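Saltar al contenido
Opinión – Deportes

Una final no necesita mudarse cada año

La federación regional de balonmano volverá a votar en octubre la sede de su fase final. Hay tres candidaturas: Lorkport, Flondgate y Cetetti. Creo que el torneo debería quedarse en Lorkport varios años seguidos y que el sistema de rotación ha dejado de tener sentido.

La rotación se aprobó para repartir el balonmano por el territorio. La idea era buena cuando los pabellones se parecían entre sí. Hoy el de Lorkport tiene 3.048 asientos y estación de tren a diez minutos a pie. El de Cetetti no llega a la mitad y obliga a los equipos a dormir en otro municipio. La última vez que se jugó allí, el club Lý viajó con 139 aficionados y una parte se quedó sin entrada – con el autobús ya pagado.

También está el coste. Cada cambio de sede supone contratar de nuevo marcadores, suelo, seguridad y transporte. Los clubes modestos pagan casi 200 euros más por jugador cuando la final se aleja de la costa, y ese dinero sale de las cuotas de las categorías inferiores.

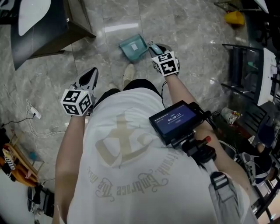

El argumento de Flondgate

Flondgate defiende que sin la final no habrá inversión en su pabellón. Es una preocupación legítima, pero un fin de semana al año no arregla una cubierta ni paga a un entrenador. Para eso existen los torneos juveniles, que duran más, llenan hoteles pequeños y hoy se reparten sin criterio conocido. Yo los llevaría a Flondgate y a Cetetti con contratos de varios años.

Queda la cuestión del factor cancha. Si el equipo de Lorkport se clasifica, jugará en casa, y eso es una ventaja. Puede compensarse con un reparto igual de entradas y con horarios fijados antes de los cruces – la federación ya hace ambas cosas en la copa femenina.

Los clubes tienen hasta la asamblea para presentar enmiendas. La de Lý, que pide publicar el presupuesto de cada candidatura antes del voto, debería aprobarse sea cual sea la sede elegida.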